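Notebook, bimanual bench – finger tips, simulation part
March 2022
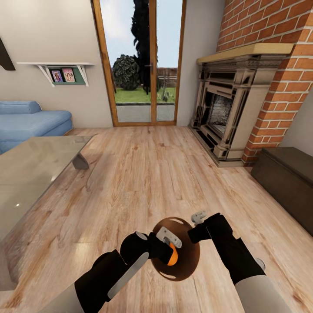
Plate held by both arms, living room world, view from between the arms. White tip on the left gripper, pale gray tip on the right.

Purpose of this entry: I want to write down what we tried with the two finger tips before I forget the details, and so that Josphat Koech can continue from here when I am at the Lamusdale site. He asked me for the settings and also for my opinion. Both are below, the settings first.

Setup

Two identical arms, mounted at the near side, black grippers, same controller on both. The simulator is our usual one with the Solen contact plugin, the version we froze in November. I did not update it, although the newer one is said to be faster, because then the old runs cannot be compared with the new ones.

World: living room. I prefer it to the empty world for this work. The glass table and the glazed door make reflections on the floor, and the plate also is glossy, so the camera part of the pipeline gets something hard to do. In the empty world every tip looks good.

Object: the brown round plate. The small orange object stays at the left gripper, under the finger, between gripper and plate. Please leave it in the world file. If you remove it the contact pairs get new numbers and the log script reads the wrong column. I lost most of one afternoon on this.

Tips:
Pretby tip, the white rectangular one, on the left.
Montoya tip, the small pale gray one, on the right.

The plan was to run first in this arrangement, then swap the tips, then the same tip on both sides. The swap is necessary because the left arm and the right arm do not come to the plate in exactly the same way, and I do not want to praise a tip for something which the arm did.

What I did

I started with the old trajectory from the tray task. It was a bad choice. The tray has a straight side and both fingers can be a little too high or too low without any effect. With a round rim, a small error in height becomes also an error in the closing direction, and the plate begins to turn about the line between the two contacts. In the first batch nearly every fail was of this kind. The plate was not falling down, it was turning slowly until the wrist limit stopped the run.

So I wrote a new approach. Each arm goes to a point outside the rim, waits for the other, and then both close together with the same speed. The waiting is done in the controller and not in the script. When it was in the script, one arm was always late by a few cycles and pushed the plate toward the other arm before this one was ready.

After this change I ran the full set: 1671 runs, all with the tilted hold, plate nearly upright. From these, 533 ended with a fail flag. I looked at the flags by hand for one part of them and found that the flag is too strict. It counts a fail when the contact is lost for a single step, even if the finger is touching again in the next step. With the flag changed to allow short losses, 152 fails remain. I keep both numbers here because the old reports use the strict flag.

Remark for Josphat: the changed flag is in the branch, not in main. Please do not mix.

Pretby tip

Good: the flat face is long enough that a height error does not matter very much. When it is pressed at the rim it stays, and the force curve is calm. Also easy to see for the camera, white against the black gripper.

Not good: it needs space. When the plate is tilted back, the lower corner of the tip can touch the plate surface before the face touches the rim, and then the estimate for the contact point is wrong. I could reduce this with a few degrees of wrist rotation, but this is a correction for this plate only. For a deeper plate it must be found again.

Montoya tip

Good: small, goes where you send it. In the first closing it was always nearer to the planned point than the other one. I was surprised by this, I expected the opposite.

Not good: no forgiveness. If the rim is not at the middle of the tip, the plate turns. With two Montoya tips, one on each side, this was the worst of all the combinations, and I stopped that batch early. Also the pale gray is difficult for the segmentation when the floor with the window light is behind it. I tried a darker material for one short batch and the mask became better, but the real tip is sold in gray, so I put it back.

Mixed, as in the picture at the top, was better than I thought. The long face holds the plate against turning and the small tip does the precise part. After the swap (Pretby right, Montoya left) the result was a little worse, and I do not know why. Possibly the orange object plays a role, possibly it is only the order of the contact solver. I should repeat it with the seeds reversed.

Controller notes

Stiffness: I went down from the tray values in two steps. The second step was too much, the arms became soft and the plate was swinging when both moved sideways. Use the first step. The values are in the file with my initials.

Damping: unchanged.

Closing force: the same on both sides. I tried to give more force on the Pretby side and it only pushed the whole plate to the right until the other arm answered, and then both were working against each other. It sounds like a small thing but the motor torque in the log was not nice to look at.

Camera: only the view between the arms was used. When both grippers are high they cover a good part of the room, and the pose estimate has to live with the plate face alone. A second camera from the fireplace side would help – I prepared the mount in the world file but it is switched off.

My opinion

For plates I would continue with the mixed pair, Pretby on the left. For thinner things I would not decide yet. The friction value for both tips comes from the data sheets and I do not trust it, because a glossy plate is not the surface on which they measured. Before anybody orders more tips, we should pull a real plate against a real tip with the spring scale and put this number in the simulator.

To do

Repeat the swapped arrangement with the seeds reversed.
Measure friction, both tips, glossy plate.
Switch on the second camera and compare the pose error in the same runs.
Ask Pretby if a shorter version of the white tip exists. If not, cut one.
Move the flag change to main, after Josphat has read this.
Clean the log folder, the two aborted Montoya batches can be deleted but keep the config files.

Added later, same page: Josphat read it and asks if the plate mass was the same in all batches. Yes, the same. The rim friction was also the same, only the tips and the stiffness were changed, and the approach after the first batch.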